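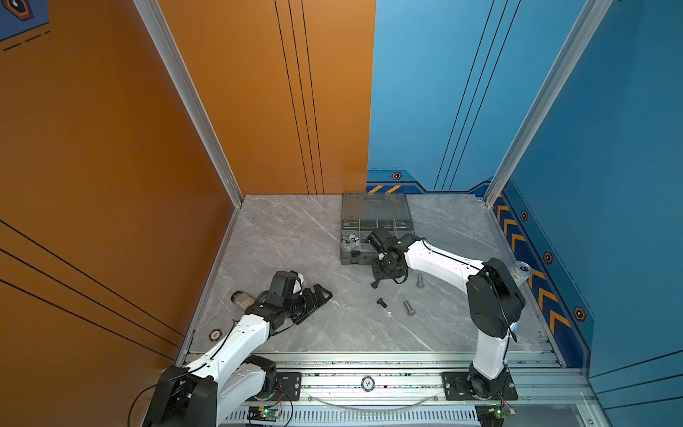 Kestthorpe call log, readme

Last touched in May, Henryk Pawłowska. Ask me if anything is missing, probably is.

What it is
Log of calls made on big-button phones lent out to older people in Vondthorpe. 145 phones, two models, the Sender and the Kurek. One row per call. No recordings, no numbers, no names.

Files
calls.csv - the main one
phones.csv - one row per phone, model and month it was handed over
notes.txt - what people told us when we rang round, typed up as said

Columns in calls.csv
phone_id - matches phones.csv
start - local time, 24 hour
secs - length, whole seconds
how - P photo key, D dialled by hand, R redial, S the red help button
answered - 1 or 0, blank if the phone didn't say

Known problems
Kurek phones lose the clock when the battery goes flat. Start then shows midnight till somebody resets it. Left in, filter them yourself.
Help button gets pressed in pockets. Anything S and under 2 seconds I'd drop.
Sunday is far busier than other days, thats real, it's family ringing round.
Sender phones keep only the last 200 calls. Heavy users have gaps between downloads.
80 of the phones have no photo key set up, so no P rows for them. See column photo in phones.csv.

Not in here
Incoming calls. Texts. Ages, we asked but didnt get enough answers to publish.

Using it
Fine for teaching and research. Don't try to work out who anyone is. Say where you got it.

To do
- fix the clock rows properly
- split notes.txt by model
- add the second Kurek download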